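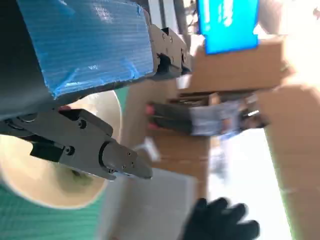

Fig. 1. Blue corrugated plastic sheet with tape along its edges; teal-green corrugated board at bottom left.

Materials for Model Making, Handout 2
Corrugated Sheet: Ribs, Folds and Tape
Notes: Zofia Makowska. Workshop session: Bogdan Czerwiński, Flaven Studio

I love this week! Corrugated plastic is cheap and light, you can cut it with a hand knife, and most of you have walked past a yard sign made of it without giving it a second look. By the end of the session I hope you'll be picking up scraps just to bend them.

How it's built
Two thin skins with a row of little walls between them. The walls run one way only, and the long channels they make are called flutes. Look at the blue sheet in Fig. 1 and you can pick out the flute direction from the fine lines on the surface, which run diagonally. On the teal-green board they run horizontally. Get into the habit of finding the lines before you touch a knife. Draw a small arrow on every offcut you keep (pencil rubs off, use a marker).

Bending
Along the flutes the sheet folds easily, sometimes when you don't want it to. Across the flutes it fights you, and then it kinks. Try both on a scrap and feel the difference, it's really surprising the first time.

For a crisp fold along the flutes, slit one skin only, down the middle of a channel, and fold away from the cut. For a fold across them, press a line with a blunt tool first and go over it several times. For a soft curve, slit one skin in every second channel and roll it gently.

Tape
Plenty of glues just peel off this stuff. Tape is quick and you can change your mind later, so we use a lot of it. Fig. 1 has translucent strips, so you can still see the color of the sheet underneath. Wipe the surface, lay the strip down from the middle outward and rub it hard with a spoon. On ribbed surfaces air likes to sit in the dips, so keep rubbing!

Exercise (pairs)
Cut two strips, each 46 cm by 5 cm, one with the flutes running lengthwise and one with the flutes running across. Bridge them between two desks and hang the small bag from the middle. Write down how far each one sags before you add the second bag. Last May the Eller group got a lengthwise strip to hold through 73 washers, and I would be thrilled to see that beaten.

Bring: knife, steel ruler, marker, spoon, one roll of tape per pair.
Reading: Odukoya course pack, p. 53, the part on scoring.
Offcuts go in the tall bin by the Zurer room door, arrows facing up.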